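Vulska 34 Reporter's Grab Bag
By Vomdale
In stock — sent out from our Blackburn shop

I've sold kit to reporters, fixers and aid people for years, and the question I get asked most isn't about helmets or vests at all. It's "what do I put everything else in?" The Vulska is my answer, and it's the bag I'd take myself if the phone rang tonight and somebody wanted me near a front line by morning.

It holds 34 litres, so it goes under most plane seats if you don't stuff the top pocket (I always stuff the top pocket). The outside is plain dark grey with no webbing and no patches. I was fussy about that. You really don't want to walk up to a checkpoint with something that looks like army issue on your back, and a lot of so-called press bags are just soldiers' packs in another colour.

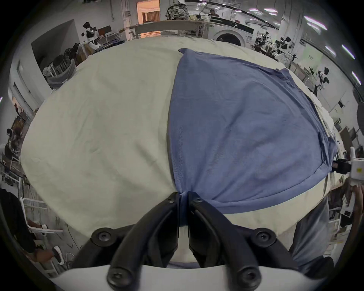 What's inside

There's one big main space that opens flat like a suitcase, a padded sleeve for a laptop, and a red-tabbed pouch at the very top for your tourniquet and dressings. The tab pulls with either hand, gloves on or off. Your medical kit isn't included, sorry! I'd much sooner you chose that with whoever runs your safety training.

The lid has a clear pocket for your press card and letters, and behind it a slim zipped one for the cash you'd like to keep quiet about. The bag comes with 4 Voline straps, which hold a rolled vest cover or a sleeping mat to the bottom. They're stiff for the first week and then they're lovely.

Clothes go in the mesh half. I get in three shirts, spare trousers and a jumper, with the socks pushed down the sides. 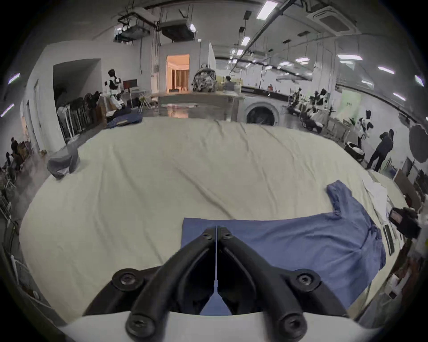
Blue button-up shirt, laid out

Sizing and fit

One back length, with a harness that slides up and down. The chest strap fits over soft armour up to a 42 inch chest. If you're wearing plates it'll still go on, but you'll feel the shoulder straps pushing outwards and it gets tiring — for long days in plates I'd carry it by the side handle or leave it in the car.

Weather and wear

The cloth is coated and the main zip has a flap over it. It'll cope with rain and with dust, though please brush the zip out when you get home. I've had bags back from customers with half a desert in the teeth. Sponge it with cool water and mild soap, then hang it up by the haul loop. No tumble dryer, please.
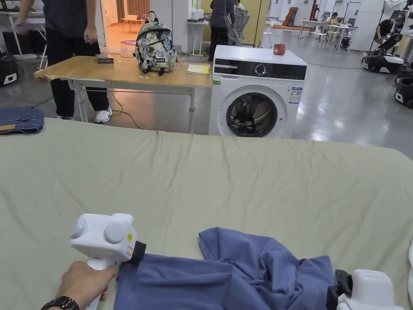

Blue garment on the cloth-covered table

Price and delivery

£100, with UK postage included. Orders placed before noon normally leave the same day. I can post abroad too, but do write to me first if you're already out there, as couriers stop running to some cities with hardly any warning and I'd hate for your bag to sit in a depot.

Returns are fine within a month if it's clean and the tags are on. Spare Voline straps are sold singly.

Page updated 2022-02-15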